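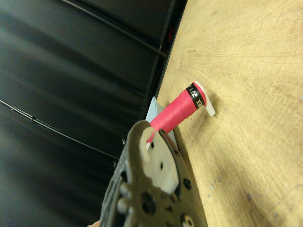 Home | Forum | Yarn & Thread | Giveaways | Log in

Blocking a cotton shawl - pins or wires?

plivstead_knits
I finished my first crochet shawl in Rumo cotton and the edge curls on one side. I have only pins, 60 of them. Should I buy wires for blocking, or is it a waste of money?

hookandtea
Buy the wires. I used pins for 9 shawls and always got small points along the edge. With wires the line is straight, and I need only 4 pins to hold them.

Marit_K
I don't agree. Cotton is heavy when it is wet and wires can pull the stitches too long. I wash, press in a towel, pin every 2 inches and leave it overnight. Also, is the curl only on one side? Then maybe you lost some stitches there - blocking will not repair this.

plivstead_knits
I counted again and yes, I miss 4 stitches on that side. So I must pull back some rows, I am a little sad.

hookandtea
Sorry to hear! But I still say wires for the next one. The flexible ones from Dravico did not stretch my cotton.

Marit_K
For a straight edge, maybe. For a scalloped edge I stay with pins.

Comments (2)

lilacloop: Do the wires leave rust spots on white cotton?

hookandtea: Mine did not, but I dry them after use.

Contact | © Van Leeuwen Craft Forum | Back to top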